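Findunero headline set, README

Headlines from small-town papers and news blogs, hand tagged for tone. Started because Ruoxi Shen kept pasting good ones in the group chat and somebody said we should keep them somewhere. So, a spreadsheet. Then this.

What you get
headlines.csv, one headline per row
tags.csv, tone tags, joined on row_id
skipped.txt, stuff we threw out and why (incomplete, sorry)

Columns: row_id, headline, paper, section, month, tagger. Section is whatever the paper called it. Not cleaned up. "Local" and "Locl" are both in there, the second one is theirs.

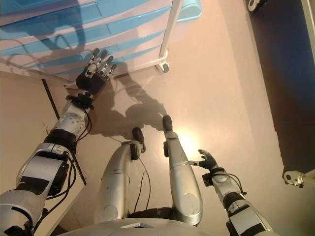 Arms forward, blue and white cabinet ahead.

Tags
pun, deadpan, alarm, plain. A headline can have 2. If you need 3 it goes to Huiling Tang and she picks.
Deadpan vs plain is where we disagree most. "Man Returns Ladder" was tagged four diffrent ways in March. Left it as plain.
Crime headlines: tag the wording, not the crime. A horrible story can have a flat headline.

Size
Ustton batch, 300 headlines. Sakai batch, 200. The Sakai one leans heavy on sports, so don't train on it alone unless you want everything to sound like a box score.
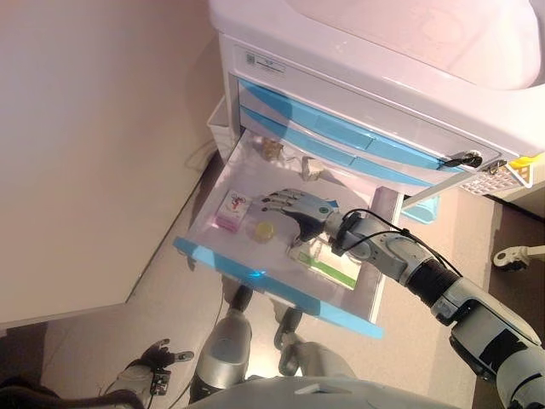
Page last changed: December 30, 2019

Loading
UTF-8, comma separated, quotes doubled. Curly quotes kept as printed. Excel will wreck the month column, open it as text. Abundio Cuevas has a loader script in /tools, works on his machine and mine.

Known problems
Repeats. Wire stories run in several papers with the same headline and we only caught exact matches.
All caps headlines from one paper were lowercased by mistake in the Ustton batch. Can't get the originals back, the site is gone.
tagger is blank in places. Mostly Zhiqiang Tian, he forgets

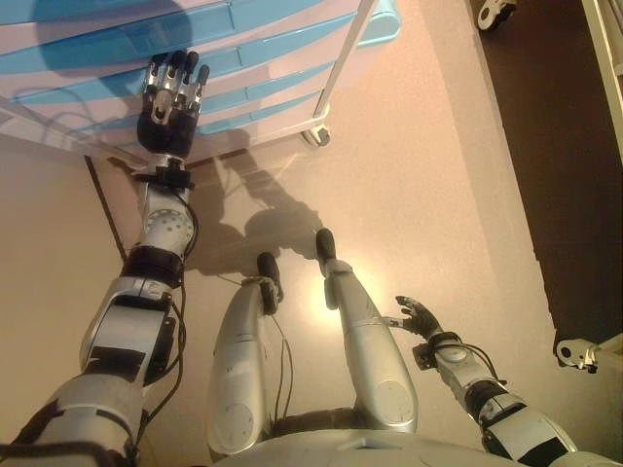 Also the subheads. Early rows sometimes have headline and subhead glued together with a slash, later rows drop the subhead. Deming Shao was splitting them, got partway thru. Check for " / " before you count words.

Adding rows
Send a CSV with the same columns. Type the headline exactly as it ran, typos and all. No screenshots please. No headlines you wrote yourself, we can tell.
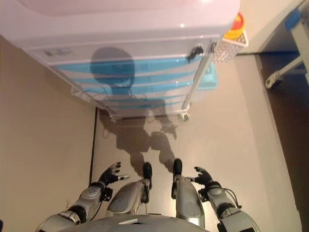 Two legs, black feet, left hand open.

License
Tags are free to use, credit Findunero. Headlines belong to the papers. Takedown requests go to Huiling, put the row_id in the subject line.

To do
fix section names
finish subhead split
ask Fitidwood if they still want the tags as JSON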